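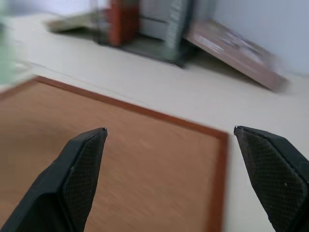
Last updated 2023-10-10. Maintained by Gyu-bin Kong.

# Ravbridge room booking: frequently asked questions

## Accounts

**Who can get an account?**

Anyone who works in the Stondach building and has an active door badge. Accounts are created overnight, so a badge issued today will work for booking tomorrow. Visitors can't book directly and need a host with an account.

**I can't sign in. What should I check first?**

Use your badge number, without the leading zeros, as the user name. After 3 failed attempts the account locks and must be reset at the front desk. Changing your email password has no effect on Ravbridge - the two systems don't share logins.

## Bookings

**How far ahead can I book?**

Up to two weeks for the Ahn room and the small rooms on the same floor. The Ilari room opens a month ahead. Recurring bookings are limited to one term and have to be entered again after that.

**Why did my booking disappear?**

Most often it was released. If no badge is read at the door panel within 15 minutes of the start time, the slot goes back to the pool and a message is sent to the address on file. Check the spam folder before reporting a fault.

**Can I book a room for part of an hour?**

Yes, in half-hour steps. The calendar view rounds to the full hour when zoomed out, so a free half hour may look taken. Switch to day view.

**Do paper notices still count?**

No. Paper sign-up sheets stopped being valid when the door panels went in. 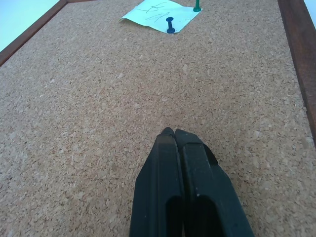 If a sheet and the panel disagree, the panel is correct. Groups that still need a printed schedule can export one from the Reports menu as a PDF, one page per room.

**Can two groups share a slot?**

Only one account can own a slot. The owner can add a second group under Guests, but only the owner can cancel or move it.

## Faults

**The door panel shows error 584.**

The panel has lost its network connection. Existing bookings still work, but new ones won't show until it reconnects. Hold the side button until the screen goes dark, then release. If the code comes back, report it with the room name.

**Is there a limit on the notes field?**

Yes, 800 characters. Longer text is cut when saved, without a warning. Attach a file instead.

**Where do I send other questions?**

Use the Help form inside Ravbridge. Requests left at the front desk get entered into the same form and take longer.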